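Arm keeps nudging the wrapper instead of picking it up
Posted by Magdolna Vincze in Student Projects

Hello all! Our robotics club at Vinham is doing a tidy-up challenge for the August show and I'm loving it, but we're stuck. The Franka arm has to clear litter off a coffee table. Bottles go fine. A crumpled foil wrapper is a nightmare: the fingers close, the foil skids off, and we got it 7 times out of 19. Our practice corner has the wrapper near a remote control, a game controller and a pile of magazines, so there's not much room to come in sideways either. 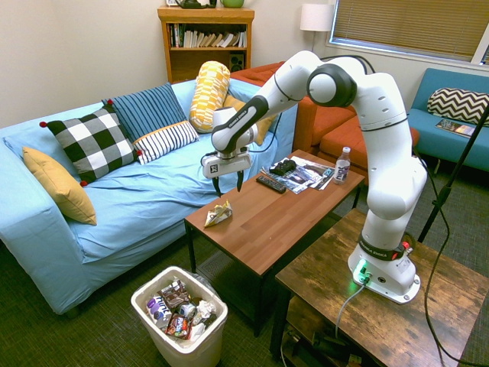 Etelka Oláh
Are you coming down far enough? We had the same thing with crisp packets (great fun, by the way!) and our fingers were stopping well above the table. Lower the grasp height a little at a time, slowly, with someone on the stop button. Then turn the gripper so it closes across the narrow side of the wrapper. Ours went from hopeless to pretty good in one evening.

Huguette Aubert
Try a bottle first, foil is hard.

Jaqueline Montes
She said bottles work! I'd look at the camera side too. Shiny foil gives patchy depth readings, so your height may be wrong before the arm even moves. We took the table height from a bare patch of wood and ignored the foil's own depth completely. Took us 400 practice grabs to spot that. Do post how the show goes, I want to see it!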